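Home Reviews Builds Workshop Diary Forum About

We use cookies to keep you signed in and to see which pages get read. Accept Manage settings

Review: the Swanson hand-held gripper kit, after a spring of building

May 15, 2021

I've wanted a pair of hand-held grippers for ages, so when our little workshop in Clivholm had a bit of money left over in January I was the one waving the Swanson catalogue about. We bought two kits, one for each hand, from the Jerneddale shop. They came to 434 pounds the pair with postage, and I've been fiddling with them most weekends since!

What you get is a flat box of printed and metal parts, a bag of pins and screws, a sheet of soft padding for the jaws and a booklet that somebody has clearly translated in a hurry. You squeeze, the linkages close, the jaws come together. No motor in the basic version, so it's all down to your fingers, and I rather like that. You get a proper feel for what a robot hand would have to do before you've spent a penny on one.

The build took me two evenings. The first went on the linkages, and I'd put the lot together before spotting that I had one arm on back to front (the drawing on page six is dreadful). The pins are a tight fit, so warm the plastic in your hands a bit and push straight. If one goes in crooked, take it out and start again, don't lean on it. I leaned on it. Swanson sent me a spare arm for the price of a stamp, so full marks for that.

My favourite test for any gripper is a box of odds and ends, the sort of thing you'd find on a bedroom floor. Blocks are far too easy. You want something soft, something flat and something with a corner that catches. 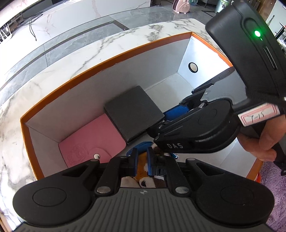 Two grippers over the odds-and-ends box, blue-lined jaws either side of the plush toy.

Soft toys are where you learn the most. With the pads fitted the Swanson jaws hold fur and fabric nicely on a light squeeze, and you can let go without everything clinging on. Flat things are harder. A purse or a notebook lying on the bottom of a box is a right pain, and I've ended up nudging them to the side wall and tipping them up, which works perhaps two goes in three when I'm patient.

Lies Van Hecke, who shares my bench, has smaller hands than me and finds the grip a stretch after half an hour. She wrapped hers in bicycle tape and says it's much better. I'd like to see a second size in the kit, or at least a thinner handle.

My other grumble is the screws. They work loose! Check them each time you sit down, or put a dab of thread lock on when you build. The Hamton kit I tried last year had nylon nuts and never gave me any bother, though its jaws were rubbish on anything soft.

Would I buy it again? Yes, and I'd buy the pair. One on its own is good fun, but working two in the same box is a different job altogether, and you'll knock them together constantly for the first week. Mine have the scuffs to show for it. Leave yourself a whole weekend for the build and keep the spare pins somewhere you'll find them.

Recent posts
Hamton gripper kit: a year on
Cheap bench lamps compared
Clivholm open evening: what we made
Which thread lock for plastic parts?
A parts drawer from old biscuit tins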